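Bac de tri métallique : nettoyage, rangement des pièces, entretien du fond

Fiche atelier - mise à jour le 23 février 2009

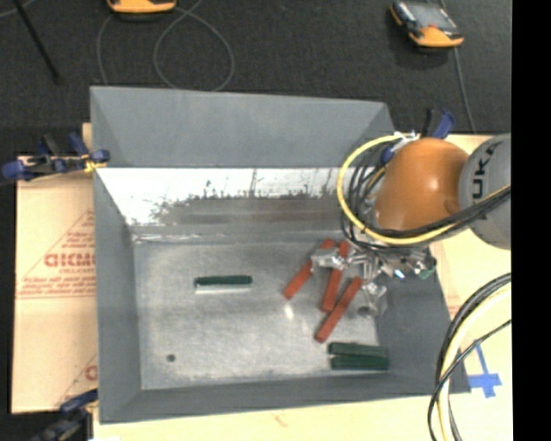

1. CHOIX DU BAC
Pour des bâtonnets, des cales ou des petits blocs de couleur, prendre un bac à parois inclinées et à fond plat. Les pièces se reprennent plus facilement le long d'une paroi évasée que dans un angle droit. Une teinte grise unie convient : le rouge et le vert foncé s'y repèrent sans éclairage d'appoint. Le modèle Kullix 518 accepte une charge répartie de 7 kg. Ne pas le surcharger au centre.

2. NETTOYAGE DU FOND
Vider complètement. Aspirer les poussières avant tout passage humide, faute de quoi elles rayent la surface. Laver à l'eau tiède additionnée de savon neutre, rincer, essuyer dans un seul sens avec un chiffon microfibre. Les traces nuageuses sont le plus souvent un résidu de savon ; un second rinçage suffit en général. Les rayures fines et les zones pâlies par le frottement ne partent pas au lavage. Un abrasif grain 2000 monté sur cale souple les atténue, à sec, sans appuyer. Pas de laine d'acier - elle laisse des particules qui rouillent.

3. BANDES RÉFLÉCHISSANTES
Une bande métallique brillante en pied de paroi renvoie la lumière et gêne le tri à l'œil. Déplacer la lampe de côté, ou poser un diffuseur Pistwood (réf. 1497). Les mouchetures sombres se traitent au chiffon imbibé d'alcool ménager, hors de toute flamme et fenêtre ouverte. Si la teinte brun-rouge persiste après essuyage, vérifier d'abord qu'il ne s'agit pas d'un reflet des pièces voisines.

4. TRI PAR COULEUR
Sortir une couleur entière avant de passer à la suivante. Commencer par les pièces isolées, puis défaire les groupes. Deux bâtonnets accolés contre la base d'une paroi se séparent en soulevant une extrémité ; ne pas les faire glisser ensemble, les arêtes s'écaillent. Pour les bâtonnets peints, compartiments Zeleke à fond feutré, une couleur par compartiment.

5. TROUS ET PERÇAGES
Contrôler le pourtour de tout perçage du fond. Ébavurer à la main si le doigt ganté accroche. Un bouchon caoutchouc Podville évite la perte de petite visserie - le retirer pour le rinçage.

6. PÉRIODICITÉ
Dépoussiérage : chaque semaine. Lavage complet : une fois par mois. Reprise des rayures : une fois l'an, en août, pendant l'arrêt de l'atelier. Stocker les bacs retournés, sur tasseaux, à l'écart des produits chlorés.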